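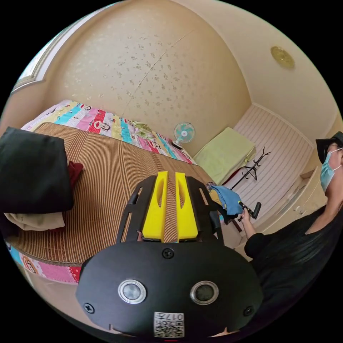
The doona has officially lost its grip on Hendonside. Eleven days of sticky weather have sent the suburb's upstairs sleepers to the linen cupboard in search of anything that isn't filled with feathers, and a fair number have come back with a woven summer mat, the bamboo or rattan kind that lies straight over the bed and makes a faint creak when you roll over. In one sloping-ceilinged bedroom the tan and brown stripes now have most of the bed, while the patchwork quilt, cheerful cartoon monkeys and all, runs along the far side, and a small white fan with turquoise blades has the spot near the wall. Similar handovers are under way up and down Skerov Street, with varying amounts of argument.

The mats are the subject of the Summer Bed Swap, run out of the front hall at Flilness House and now in its second year. The idea is simple enough to fit on the poster, and the poster still manages to get it wrong (it says "Summer Bread Swap", and two people came with sourdough). Residents bring in clean heavy bedding they won't need until winter, and take home light bedding that somebody else has finished with. Woven mats, cotton blankets and thin cushions go on the long tables. Doonas go in the back room, where they sit in a heap that has been growing since Monday and is beginning to lean.

Organiser Jamila Saha says 63 households had put their names down by the time the hall shut on Friday, against 40 for the whole of last year.

"Last November it rained," she said. "People came in, looked at the mats, looked out the window and went home again. This year they were waiting on the step."

Saha grew up sleeping on a summer mat and speaks about them with the calm of someone who has never kicked a doona onto the floor at three in the morning. Her advice to the newcomers is printed on a yellow sheet and handed over with every mat whether they ask for it or not. Wipe it down with a damp cloth and let it dry flat in the shade. Don't fold it against the weave. Put it over a fitted sheet, pulled tight. Long hair goes up. The last item has been underlined by hand on every copy.

There has been some resistance. A man who asked to be known only as the husband said he had been put on a mat on Tuesday without consultation and had woken with "the whole pattern on my cheek, like a waffle". He conceded that he had slept straight through. He also conceded, under questioning from the wife, that he had taken the cooler side.

Children are proving the harder customers. Several parents at the hall reported that a child may be parted from a warm quilt in principle, but that the quilt must then stay in view. The usual settlement is to leave the favourite bedding on the bed, pushed to one edge, where it can be reached with a foot. One mother of three called it "having the guests move over on the couch", and said that by the end of the first week the quilt had generally crept back to the middle and had to be spoken to.

Upstairs rooms are doing it hardest. Many of the older houses between Skerov Street and the creek have had their roof spaces turned into bedrooms over the years, and anybody who has stood up quickly in one will know the ceiling comes down to meet you. So does the heat. Flilness House put a thermometer in a volunteer's attic room for the last week of September, when the nights were still mild, and the results were taped to the noticeboard until someone needed the tape.

The fan question divides the hall. One camp points the fan at the sleeper and leaves it running. The other points it out the window for an hour before bed, on the theory that the hot air can be asked to leave, and then turns it round. Saha belongs to the second camp and will explain why if you have a few minutes. The first camp was represented on Saturday by a retired bus driver who said he'd had the same desk fan since his daughter left home and it had never once been pointed at anything but his feet.

Business has noticed. Jayasinghe Homewares, which has sold mats from a rack beside the door for as long as most customers can remember, ran out of the double size on Thursday afternoon. The shop was left with singles, and with one very large mat that doesn't correspond to any known bed. A sign on it now reads "make an offer". More stock is due this week. Staff said the rush had been good-natured apart from a short disagreement over the last double, which was settled when both parties worked out that they lived in the same block of flats and that one of them was about to go away for a fortnight anyway. What happens when she gets back is their own affair.

The shop is also doing a steady trade in coat racks, of all things. The explanation at the counter is that people who have cleared the heavy bedding out of a wardrobe want somewhere to air it, and a rack with curved hooks takes a blanket nicely as long as you don't mind it looking, from the bed, like a visitor in a cloak. The yellow sheet is silent on this point.

As for the leaning heap in the back room, each doona is to be tagged, bagged and stored at Flilness House until the first cold snap, then offered back to anyone in Hendonside who wants one. Last year's owners were promised first pick of their own, and most took it. A few went home with somebody else's by mistake and, after some thought, kept quiet. A floral king-size that nobody claimed spent the winter on the hall piano and is said to have improved it.

The swap runs on a $2 donation, which covers the tags and bags. So far the tin holds $592, along with a foreign coin and a button. Saha said a few people had been generous and one had put in a fifty and refused change, although he did leave with the best blanket. The money left over will go towards a second long table, the present arrangement being one proper table and a door on trestles. The door still has its handle, and cardigans catch on it.

Mats in reasonable condition are wanted most, doubles especially. A bit of fraying at the binding is fine and can be stitched by the mending group, who meet in the same hall and have asked for something to do other than trouser hems. Mats with broken strips can't be taken, as they pinch. Pillows are accepted only if new, and the organisers would be grateful not to have to discuss it any further. Please wash everything else before you bring it, and write the size on a scrap of paper pinned to the corner. "Big" is not a size. Neither is "ours".

The hall is open from ten until four today, November 13, 2022, and again on weekday mornings until the end of the month. Enter from the side lane, as the front step is being used to dry mats. Anyone with a ladder short enough to get up an attic stair is asked to leave their name at the desk, as there are three ceiling fittings waiting to be dusted and a queue of people who have offered to hold the bottom.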